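Cevireo Deep Mixing Bowl, Stainless Steel

Print this page | E-mail this page to a friend

Item no. 1944

A deep, round bowl for the jobs that spill over the side of an ordinary one: rinsing rice, soaking beans, tossing a big salad, mixing bread dough by hand. It comes from Cevireo and replaces the shallower bowl we carried before.

The outside is brushed, so it does not show fingerprints the way a mirror finish does. The inside is smoother and wipes out easily. The rim is rolled, with no raw edge to catch a towel or a finger. The base is narrower than the mouth and sits flat on the counter.

The bowl holds 6 quarts to the rim. For dry goods you can fill it close to the top. For anything you plan to stir, stop at 3 quarts and you will have room for a spoon and both hands.

Filling from a bag

Most people who buy this bowl use it for rice and other grains bought in bulk. The wide mouth gives you a large target. Hold the bag low over the center, tip it slowly and let the grain slide out along the fold. A measuring cup with an open hook handle is useful beside it - you can scoop with it or hang it from a rail when you are done.
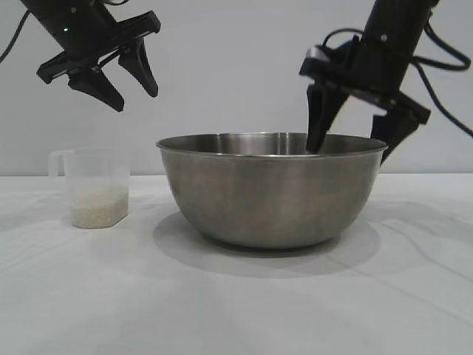
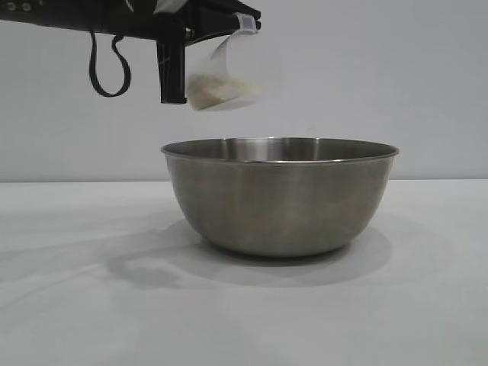
For rinsing, cover the grain with cold water by a couple of inches, stir with your fingers and pour off the cloudy water. Repeat until it runs mostly clear. The depth of the bowl matters at this step, as the grain stays at the bottom while you pour. If you lose a lot of it anyway, use the Wostent mesh strainer, which we sell separately.

Care

Wash by hand or in the dishwasher. Dry it soon after washing if your water is hard, or you will get white spots. These come off with a little vinegar. Do not use steel wool on the outside - it will leave scratches across the brushed finish. The bowl is not for use on the stove or in the microwave.

What you get

One bowl. The lid, the strainer and the measuring cup are not included. Bowls nest if you order more than one, but put a sheet of paper towel between them for storage.

Last updated: March

Reader comments (3)

Salamatu Isah
I use mine for jollof rice when the whole family comes. Good size, fits under my faucet, but only just. Measure your sink first.

Ville Pesonen
Does the old Cevireo lid fit this one? The page for the lid doesn't say.

Kai-wen Poon
Ville - I tried it and no, the old lid is too small. I put a dinner plate on top when dough is rising. Bowl itself is fine, one small dent after I dropped it on tile.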